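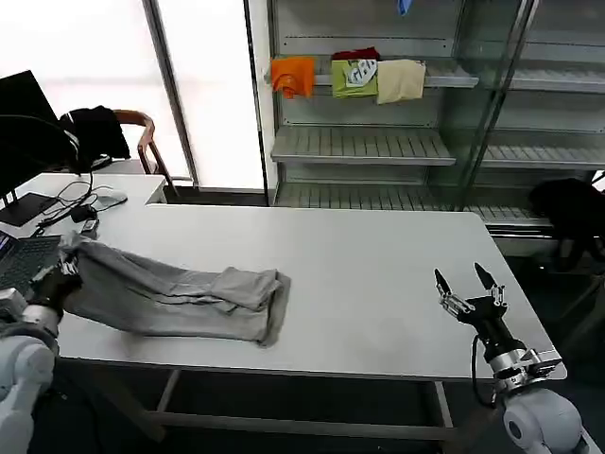 The Calloway garment steamer is made for shops, tailors and small laundries where clothes must look good again in a short time. It stands on the floor, heats its water in the base and brings the steam up to your hand by a flexible hose. Most of our customers buy it for hanging clothes, but it works also on a flat surface. Light grey trousers like these, laid lengthwise with one leg on top of the other, show every crease along the leg, and this is the kind of work where a steamer saves you the most time. You steam the upper leg first, turn the pair over, and do the other one. Heavy pressing with a sharp front crease still needs an iron, and we say this to every customer who asks.

Calloway Floor Steamer, order number 416
Made by Irnetti for Zoster Laundry Supply

What it does

The steamer gives a constant flow of steam from a wide brass head. The steam relaxes the fibers and the creases fall out with a light pull of the other hand. There is no hot plate touching the fabric, so you will not get the shiny marks that an iron can leave on dark wool or on seams. It is suitable for cotton, linen, wool, viscose and most polyester. For silk and velvet please steam from the inside and keep the head a little away from the cloth. Do not use it on leather, suede or waxed jackets.

Technical data

Power supply: 120 V, grounded outlet
Water tank: 4 liters, removable
Hose length: 180 cm
Heating time: under two minutes
Steam settings: low, medium, high
Base: steel, powder coated, four wheels, two with brakes
Pole: telescopic, with folding hanger
Automatic shut-off when the tank is empty

What is in the box

Base unit with tank, hose with steam head, pole in three sections, folding hanger, fabric brush, crease clip for trousers, heat-resistant glove, printed manual in English and Spanish.

The crease clip

The clip is a small part, but we get many questions on it. It snaps over the steam head and holds the trouser leg between two plates while you move down from the knee to the hem. Start with the side seams matched, otherwise you will make a second crease next to the first one. On thin summer fabric use the low setting. On thick cotton you may need to go over the same place twice. The clip gets hot, so please wear the glove when you take it off.

Working on a table

If you wish to steam on a table, put a cotton pad under the garment. We recommend the Skitetti pad, which has a felt layer on the bottom and does not slide. Without a pad the steam has nowhere to go and the cloth stays damp on the lower side. Smooth the waistband and pockets first, then the legs. Leave the trousers to cool before you fold them. Fabric that is folded warm will keep the new creases, and you can start again from the beginning.

Water and cleaning

You can use tap water. In areas with hard water we advise to mix it half and half with distilled water. Please empty the tank at the end of each working day and leave the cap open, so it dries inside. Descale the unit once a month if it is used daily. The Irnetti descaler comes in single bottles – one bottle is enough for one cleaning. Never put perfume, starch or fabric softener in the tank. They block the valve, and this repair is not covered by the warranty.

From our customers

"I do alterations and I had always an iron and a wet cloth. Now I steam the hems before the customer comes and it is done while I look for the ticket. The hose could be longer for my table, but I moved the base and it is fine." – Trinity Alcantara

"Good machine, heavy to carry upstairs. The brakes hold well on tile. I ordered a second crease clip because I lost the first." – Gus Abernathy

Spare parts

Crease clip, hose, tank cap, wheels and steam head can be ordered separately. Please write the order number of your steamer in the message, as the older model has a narrower hose connection and the new hose does not fit it. If you are not sure which one you have, look at the sticker under the tank.

Delivery and returns

Steamers in stock leave our warehouse on the next working day. You may return an unused unit within 31 days in the original box. Units which have been filled with water can not be taken back for hygiene reasons, except when there is a fault. The warranty is two years for private use and one year for business use.

Price on request for orders of five units or more. Our new price list is valid from April.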